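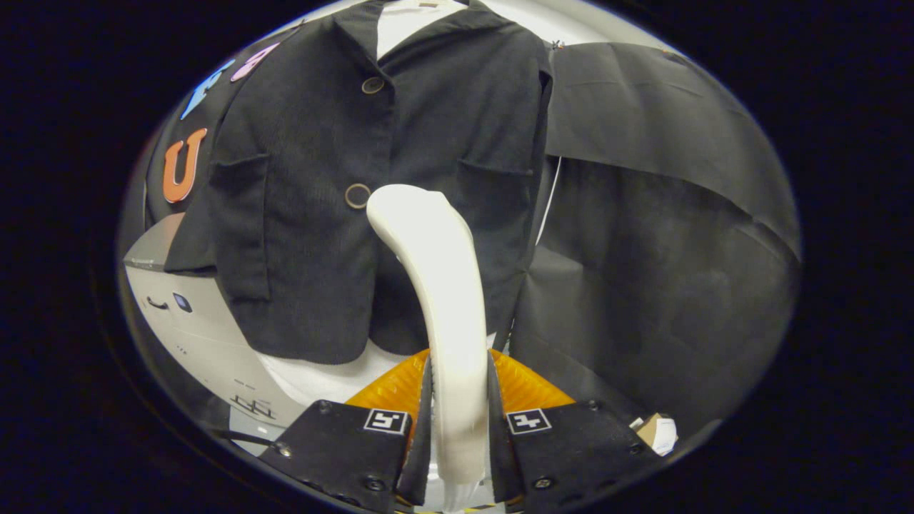

Iltby Alterations Ledger

A transcription of the work books kept by a tailoring and repairs shop in Iltby, with one row for each job taken in. Version 1.2, January 27, 2021.

What this is

The shop wrote every job into a ruled book at the counter: who brought it, what the garment was, what was to be done, the price agreed and the day it was collected. Four of these books survive. They were typed up by Hacer Tokgöz, who also wrote the loader script and answers questions about the data.

The first three books are complete. The fourth has water damage along the bottom edge, and the last two lines of many pages can't be read. Those lines are left out of the main file and listed by page in missing.csv.

Files

ledger.csv – the main table, one row per job
garments.csv – the list of garment names and the spellings folded into each
missing.csv – pages and lines that could not be read
load.py – reads the main table and joins the garment names
notes.txt – odd entries, crossings-out and remarks in the margin

Columns in ledger.csv

job_id: book number and line number, joined by a hyphen
date_in: the day the garment was handed over
date_out: the day it was collected, blank if it never was
garment: the name as written in the book
garment_std: the tidied name, from garments.csv
work: the job as written, with abbreviations spelled out
price_pence: the agreed price in pence
branch: Iltby, Pickering or Flerden
hand: A, B or C, for the three people whose writing appears

Pickering and Flerden were collection points without a workroom. Garments left there went to Iltby on the van and came back the following week, so the gap between date_in and date_out is longer for those two and shouldn't be compared directly with the main shop.

How it was typed up

Every page was typed once from the book itself. A sample of 300 rows was then typed a second time, without looking at the first version, and the two were compared. They differed in 30 rows. Most of these were in the work column, where hand B uses the same squiggle for "relined" and "repaired". Where the price helped to settle it, the row was corrected. Otherwise the word is followed by a question mark in square brackets.

Customer names and addresses have been removed. The surname column was replaced by a number so that repeat visits can still be followed, but this only works within a single book. Somebody who came in for twenty years will look like several different people.

Things to watch for

"Coat" and "jacket" are used loosely. Hand A calls nearly everything with sleeves and buttons a coat, while hand C keeps the word for overcoats. garments.csv makes no attempt to sort this out. If you are counting garments, split by hand first.

Prices marked "as before" have been left blank in price_pence. There are 200 of them. Please don't fill them in from the nearest similar job without saying so.

July is thin in every book. The shop shut for two weeks and the weeks either side were mostly hems.

Job 3-314 is entered twice, once struck through. Only the second entry is in the main table.

Running the loader

Put load.py in the same folder as the three CSV files and run it with Python 3.6 or later. It needs pandas and nothing else. Dates come out as proper dates, blanks as missing values.

Use

Free to use and pass on for any purpose. If you publish something, please name it as the Iltby Alterations Ledger and give the version number.

Corrections

Send the job_id, the column and what you think it should say. Readings of hand B are especially welcome.

Changes

1.2 – Flerden rows in book two moved to the right branch, and missing.csv added
1.1 – prices changed from shillings and pence to a single column, folder renamed from the old working title, Zisimberg
1.0 – first release, books one to three only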